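Updated 8/15/24, mostly to take back what I said about tape.

# Bench tips for a robot that takes PCs apart

Our shared workshop has a robot arm, a pile of retired desktops and more opinions than either. The job is to get the arm to work inside an open tower without a person's hands in there. Progress is real, if you are patient and don't mind watching a machine think about a lever. These are the habits that have saved us time, written down so Ruben Koster can stop explaining them across the room.

**Lay the tower on its side.** Upright looks dignified and is useless. On its side, with the panel off, everything you care about faces the gripper, and gravity holds the case down for free. A slatted platform is worth having under it, too. Screws still roll, but they roll into a slot where you can find them.

**Start with the middle of the board.** We wasted weeks on the drive latches because they were bright blue and looked friendly. The CPU socket is the better teacher. It has a small lever, it sits deep enough that the wrist has to come in straight, and if you can reach it without brushing the memory slots you can reach most things.
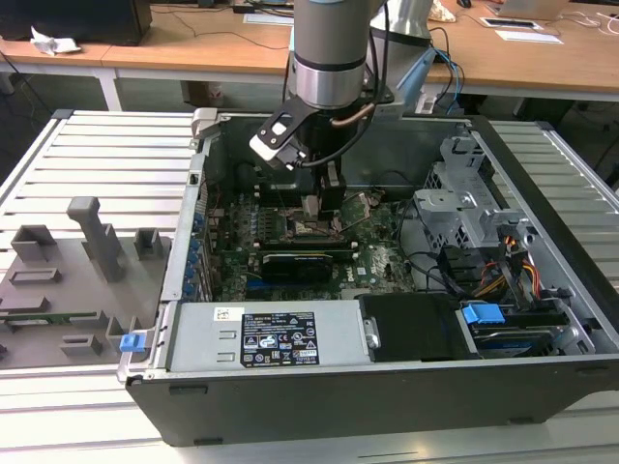
*Fingers over the CPU socket, fixture plate on the left.*

**Print the fixture before you write any code.** Ours is gray, blocky and on its ninth version, and it does more for the success rate than anything clever in the software. Parts need a place to stand that is the same every time. Put in more slots than you think you need. Aoi Oda's rule is that any part set down "just for a second" on the bare platform belongs to the workshop gremlins, and she has yet to lose that argument.

A few notes on printing one:

- Round over the top edges of every slot. A sharp edge catches a circuit board on the way in, and the arm will keep pushing long after you would have stopped.
- Tall posts snap where they meet the plate. Thicken the base.
- Write the version number on the underside. We have 135 grams of plastic in a drawer that may or may not be version six.

**Tie the cables back, then tie them again.** I used to recommend tape. Tape lets go at the far end of a long run, drapes a power lead over the work area, and leaves glue on everything as a souvenir. Use reusable ties and anchor the loom toward the drive cage. The same goes for the arm's own cables: leave enough slack for a full turn of the wrist, then drive it through that turn by hand at low speed and watch for snags.

**Unplug the PC and leave the power supply shut.** You can practice on the board all day. Nothing in the power supply is worth your curiosity.

**Check the camera bracket every morning.** Sota Uchida once spent an evening retuning the approach height, step by careful step, when the bracket screw was a quarter turn loose. Put a dab of paint across the screw head and the bracket. If the two halves of the stripe don't meet, fix that first.

**Practice the approach with the socket empty.** It costs nothing but time, and there's no chip to ruin. We logged 409 dry approaches before anyone was allowed to load a processor, and I would do it again – though possibly with a better chair.

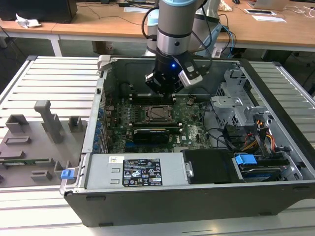

*Empty socket, gripper up by the memory slots.*

**Keep a dull log.** Date, fixture version, what you changed, what went wrong. One change per run. Our log is up to entry 3122, and its most common phrase is "forgot to re-zero," which tells you what to write on the sticky note.

**Give the thing less force than you want to.** Set the grip low and raise it in small steps until parts stop slipping. Starting high and working down also gets you an answer, along with a cracked memory clip.

Next job is the drive latches again, once Nanami Kinoshita finishes the longer fingertips. If you want the fixture files, ask Ruben. He'll want to know which version, so have a number ready.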